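March 30, 2019
Bench notes, the Podby tower (tag 117)

Started on this one late. Side panel off, tower flat on the slatted bench. Cooler and CPU came out this morning, cooler bagged and in the Tabrizi bin, CPU in the gray fixture left of the tower. Thermal paste was like chalk, took nearly 13 wipes to get it off the lid.

Slots next. Four memory slots, two white latches and two black at the one end, so go by latch color when the sticks go back in. Lirnum sheet says fill white first. Not sure I beleive it, check against the board text.

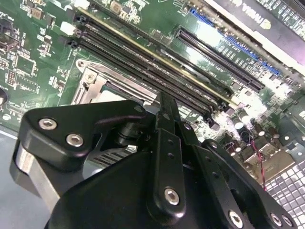
Didn't touch the PCIe slot next to them. Graphics card (NVIDIA) stays in for now, its screw is tight and I dont want to fight it with the socket open. Keep fingers and sleeves OUT of the socket. Bent pins on the last Plistent board cost us 34 bucks and a week.

Cables: red/yellow/orange/black bundle runs from the drive bays over toward the board. Two blue SATA with it. Tape and number both before pulling. Hard drive is on blue plastic rails, should squeeze and slide, go easy, old plastic. Power supply last, silver one, has the blue tab at the left end. Find out which way that tab goes before anybody leans on it.
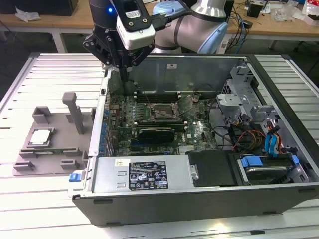

To do
- count bagged screws, should be 5 from the cooler
- socket cover, ask stores, been out since September
- label SATA ends
- new paste
- wipe drive, log it under 117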